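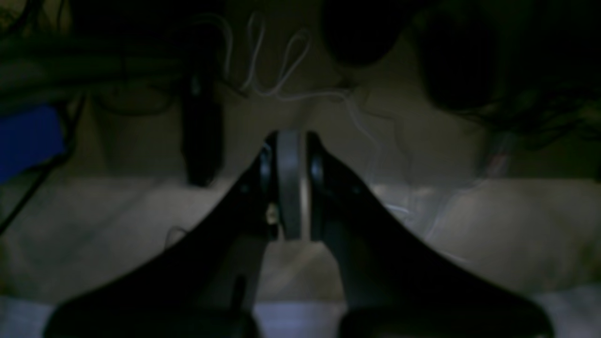 ## Section 7: Setting the evening schedule on your Filham thermostat

By now your Filham should be on the wall, talking to the boiler, and showing the time in the top corner of the display. If the clock is blinking, go back to Section 6 and finish that part first, as a schedule built on the wrong clock will have you waking up to a cold kitchen and wondering what you did to deserve it.

Set aside a quiet half hour for this. You can certainly do it faster, but most people like to wander around the house a bit while they think about which rooms they use and when, and that is time well spent. Have a pencil and the blank chart from the back of the booklet with you.

### Before you begin

- The thermostat must be in **Home** mode. The small house symbol will be lit.
- If you have Wouters radiator valves, they should already be paired (Section 5). Valves added later will pick up the schedule on their own, usually overnight.
- Write down your present settings if you are replacing an older schedule. Once you press **Save** in step 8, the old one is gone for good.

### Steps

1. Press and hold the center of the dial until the word **PLAN** appears. Let go right away. If you keep holding, you will end up in the installer menu, and you'll want to press **Back** twice to get out of it.

2. Turn the dial to choose a day. We suggest starting with Friday, which for a lot of households is the oddest evening of the week, with people coming home early or not at all. Once Friday makes sense, the rest tend to fall into place.

3. Press once to open the day. You will see four blocks: **Wake**, **Day**, **Evening**, and **Night**.

4. Turn to **Evening** and press. The start time will begin to flash.

5. Set the start time to when you would like the room to *be* warm. The thermostat learns how long your home takes to heat and will light the boiler ahead of time. Please resist the urge to add an extra half hour "to be safe" – the Filham is already doing that for you, and the two together make for a stuffy living room.

6. Press again and set the temperature. The factory setting is 68 degrees. Try it for a few evenings before you change it, and when you do, go one degree at a time.

7. Repeat for **Night**. A drop of four or five degrees is comfortable for most sleepers. Homes with a baby or an older relative may want a smaller drop, and you know your own household best.

8. Turn to **Save** and press. The display shows a check mark and goes back to the day list.

9. To use the same plan on other days, stay on the day you just saved, press and hold until **COPY** appears, then turn the dial and press on each day you want.

> **Note:** Underfloor heating is slow to warm and slow to cool. If that is what you have, skip the Night block for the first week or two and let the floor settle into a rhythm.

> **Caution:** Do not set any block below 41 degrees in winter, even for rooms you never go into. Pipes in outside walls can freeze well before the room feels dangerously cold.

### If something doesn't look right

**The heat comes on much too early.** This is common in the first week, and more so if you start up in October, when the days swing from mild to chilly. Leave it alone for a few more days.

**The display shows E2819.** The thermostat has lost touch with one of its valves. Check the valve's batteries, then press its button once. If the code is still there after an hour, pair the valve again as described in Section 5.

**One room never gets warm.** Look for a long curtain or the back of a sofa covering the radiator. A valve tucked behind heavy fabric feels its own little pocket of heat and closes early. If moving things isn't possible, the Sirnetti remote sensor can sit on a shelf across the room and take the reading from there. It is sold separately, and its set-up is covered in Section 9.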